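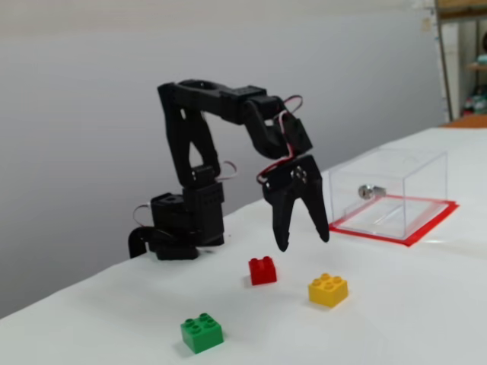

Success rates are the horoscopes of robot learning. They are short, they are flattering, and they apply to whoever happens to be reading. I have spent most of a year at Trernusard helping to produce them, so I say this with affection. Our task would not impress a toddler. A two-fingered gripper has to pick bricks off a white table, one red, one yellow, one green, and drop them in the clear plastic box with the red border around it. If the brick goes in, we write a 1. If it doesn't, we write a 0. Then we average the ones and zeros, print the result in bold, and go to a conference.

My complaint is with the zero. A policy that closes its fingers on air gets a zero. A policy that makes a clean grasp, carries the brick over and lets go slightly too soon gets the same zero. So does one that sits and trembles until the clock runs out, like me before a dentist. Anyone who has watched these three things in person knows they have almost nothing in common. One is a vision problem, one is a timing problem, and one may be a problem with life choices. On paper they are triplets.

The one is not much better. I have seen ones that I would be ashamed to show my mother. The gripper nudges the brick, misses, nudges it again, happens to shove it square against a finger, and wanders off toward the box holding it by a corner. In it goes. Bold type for everybody.

Last December, Hacer Tuncer got tired of this and wrote a scoring sheet she called Clilorska. She won't say where the name comes from, and the rest of us have stopped guessing out loud. The sheet breaks every trial into stages: reach, close, lift, carry, release. For each stage, the person at the table writes down whether it happened and how many tries it took. There is also a line for remarks, which was meant for technical notes and has become our best source of literature. "Approached green with great confidence. Green was elsewhere." I would cite that if I knew how.

We ran it on Preter, our imitation policy, which had been trained on 400 demonstrations recorded by hand. Starting positions came from 12 layouts drawn up before anybody had seen the policy move. That last bit matters more than it sounds. If you let a hopeful person place the bricks, the bricks drift toward the spots the robot likes. I have done it myself. My hand simply knows where the good places are, the way it knows where the cookies are.
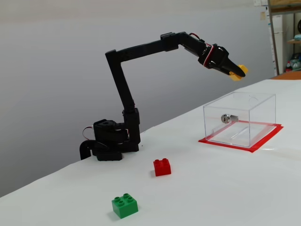
Mid-carry: yellow in the jaws, box to the right, red and green still on the table.

All told we logged 234 trials, and the old-style score came out respectable. It would have done fine in a table next to other people's respectable scores. The stage counts told a ruder story. Reaching was nearly always fine. Lifting was fine. Most of the trouble sat in two places, the moment of closing and the moment of letting go, and those two hardly ever went wrong in the same layout. Near the base, the fingers tended to close early. Far from it, the carry went well and the release went badly. We had been about to fix everything by collecting more demonstrations of everything, which is the field's answer to most questions and would have cost us a month of wrists.

Instead we collected a small batch of new ones for the bad layouts, with the operator told to wait a beat before closing. Early closing mostly went away. Release didn't budge. I'd love to report a sweeping victory here, but what we got was half a fix and a clear idea of which half was missing. I have been to award talks that offered less.

Now for the objections, of which Müzeyyen Gezer has a supply. She runs our hardware and she thinks Clilorska is bookkeeping with a fancy hat. Her first point is that it's slow, and she's right. Scoring a trial takes longer than running it, and by late afternoon the handwriting suggests a hostage situation. Her second point is that stages are a human idea. The policy doesn't know it is "reaching" and then "closing." It puts out joint angles from start to finish, and we are the ones slicing it up and naming the slices. She is right about that too, but I don't find it very troubling. A car doesn't know it's going uphill, and I'd still want to hear from the mechanic that it only stalls on hills.
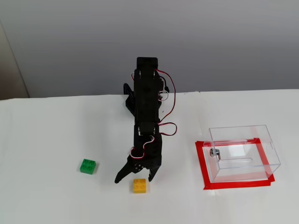 Fingers open over the yellow brick, the point where most of our arguments start.

Her third point is the one that keeps me up. Two people scoring the same trial don't always agree. Look at an open gripper just above a brick and tell me whether the reach is finished. Hacer says yes once the fingers straddle the studs. I say yes once they're low enough to matter. On a bad day we can each defend our view through an entire lunch. A plain pass or fail has a kind of crude honor here, given that the brick is in the box or it isn't, and no amount of lunch will change it.

So keep the crude number. I don't want to ban it. I want it to stop traveling alone. Print the stage counts under it, print the layouts, say who placed the bricks and whether they knew which policy was running. Our own sheet needs a written rule for each stage, and two scorers on at least part of the set, and we have neither yet. The folks at Nic Giolla tried our form on their drawer-opening task and sent it back with 12 complaints, nearly all of them fair. One was about the font.

What I don't accept is the reply I get most often at posters, which is that all this effort is out of proportion to moving toy bricks. The toy bricks are exactly where we can afford it. They cost nothing, they don't bruise, and they have never once filed a grievance. If we can't say how a robot fails at this, I would rather not hear how well it does at loading a dishwasher with somebody's wedding china.

Meanwhile the release problem is still open. Hacer suspects the demonstrations, because our operators all let go at slightly different heights. Müzeyyen suspects a servo. I suspect both of them, and I've been told to go label the rest of the carry data before offering any further opinions.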